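Lecture 4 Handout: The Bag That Would Not Let Go
Robot Safety and Fault Finding, Evanthia Tsoukalas 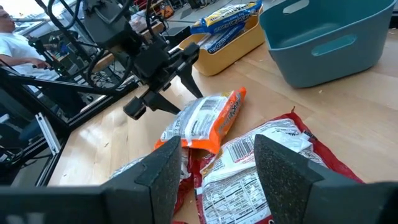 Fig. 1. Snack bags between the two arms, seen from the right wrist.

Welcome back, everybody! I promised you a real fault this time, and this one comes from the sorting station at Balaskas, where snack bags go into baskets (simple enough, you'd think). Please look at how the orange bag rests on the red one, because we'll come back to that.

During a test run in August the right arm closed on two bags at once. The upper one slid, the grip force dropped, and the controller did just what it had been told to do and squeezed harder. Meanwhile the left arm had already been cleared to move in, and the two grippers met over the table. The log has the whole thing as event 843, with a delay of 200 milliseconds between contact and stop. That is a long time when metal is moving, my dears!

Iman Benmoussa traced it to the shared-zone check, which looked at where the arms were and never at where they were headed. She fixed that first and left the grip rule for later, and I'd like us to argue a little over whether that was the right order.

Please remember too that a person may be standing close to the arms while they work. Where would you put the stop button?

For next time: read the Wandel notes on shared zones, and bring a half-page sketch of your own stop sequence. Pencil is fine.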